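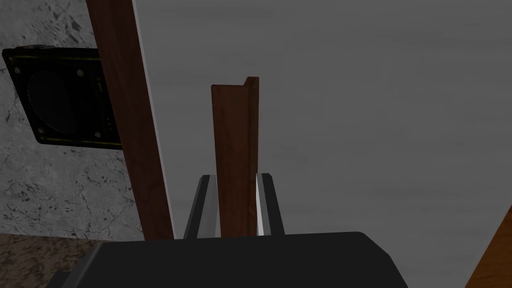
GARNOSHAM, Feb 3, 2024. Stotstead has paused all customer use of grip software for its Nulto two-arm robot after finding a fault that can make a gripper close harder than it was told to. The fault was found in Lục, the company's simulator. It matters most with thin wooden parts held near one end, like the upright angle piece between the two finger pads in the simulated view shown here, where extra force can split the part or throw it clear.

Print this page | E-mail this page

No injuries have been reported. Stotstead ran 272 simulated pick-up and drawer tasks and the fault showed up in 3 of them. In each case the gripper had paused during a move and then started again with an old force setting.
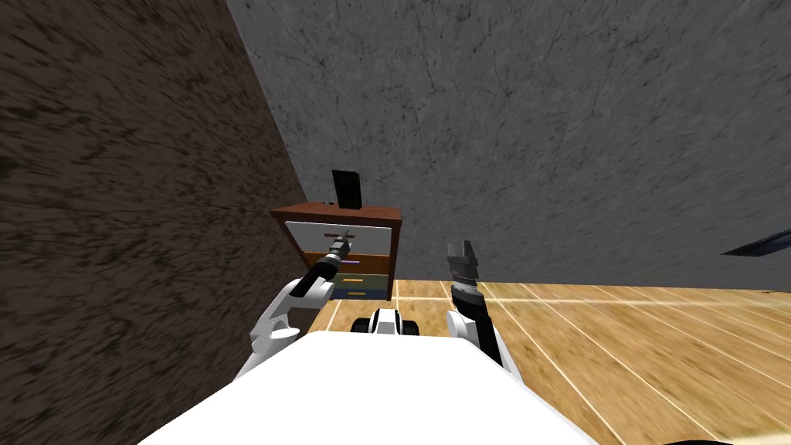 The company then repeated the tasks with one arm working and the other waiting. The fault came up 5 more times, always in the working arm. Stotstead has traced it to the part of the software that saves settings during a pause. The emergency stop is on a separate circuit and is not affected.

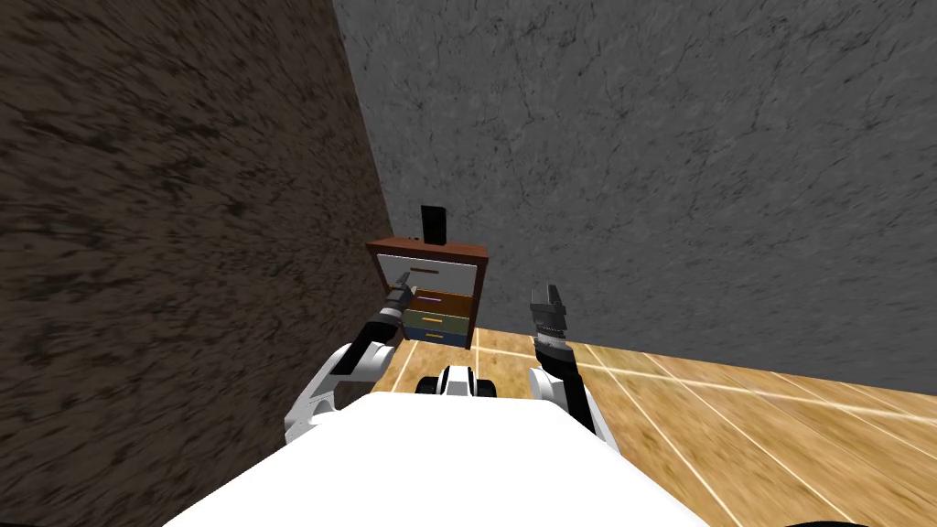

What customers should do

Stop all gripping work on Nulto robots until the update is installed. Robots may be left powered on with the arms parked. Do not try to correct the problem by lowering the force limit by hand, as the old setting can still come back after a pause.

The notice covers 76 robots now in customer workshops. Stotstead is contacting each site directly. The update will be sent out in February, at no charge, once testing is complete.

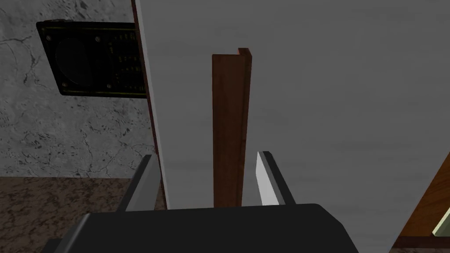
PRODUCT SAFETY

Customers who have seen a part crack, slip or fly out of a gripper should save the robot's log before restarting it and send it to the Stotstead service desk in Garnosham.

This site uses cookies to remember your settings. Accept | Manage cookies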